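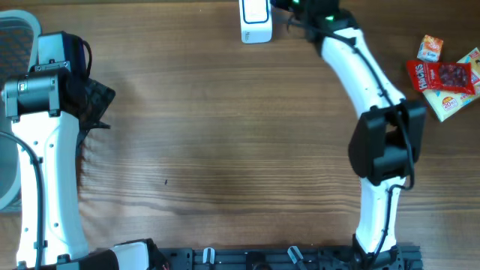 May
by Amna Kiani

I've been reading the leaflets that come with furniture oil, and I don't believe most of them. The tin I bought last month, a Dendia, promises to "feed" the timber. Feed it what? A tree that was cut down years ago isn't hungry. What oil does is sit in the top layer and make the colour a bit deeper, and I'm fine with that, but say so. On a brown tabletop with fine dark grain running all the way across, and streaks packed close together through one half, you have plenty to look at before anyone opens a tin. I'd want a good reason to go changing it.

My neighbour swears by Ullanier wax, which costs $41 for a jar the size of a shoe polish tin. I borrowed some and did half of an old bedside cupboard, then did the other half with the plain oil from the hardware store. After 2 weeks I asked four people which side they liked best. Two picked the wax, one picked the oil and my sister asked why I'd dragged her into the bedroom to look at a cupboard.

Fair enough - it's a small test. But it's a bigger one than I could find on the Ullanier website, where there are 142 reviews and nearly all of them say it smells nice. It does smell nice. So does an orange.

The other claim I'd like to see someone back up is that you need to redo the whole thing every three months. My parents' dining table got oiled when Mum remembered, so about once every few years, and we did our homework on it the whole time. It has a ring from a teapot. I'm not sure any colour of jar would have stopped the teapot.

Search this blog Go

Recent posts
Is the expensive sandpaper any better?
Pálfi chairs, one year on
Things I no longer buy at markets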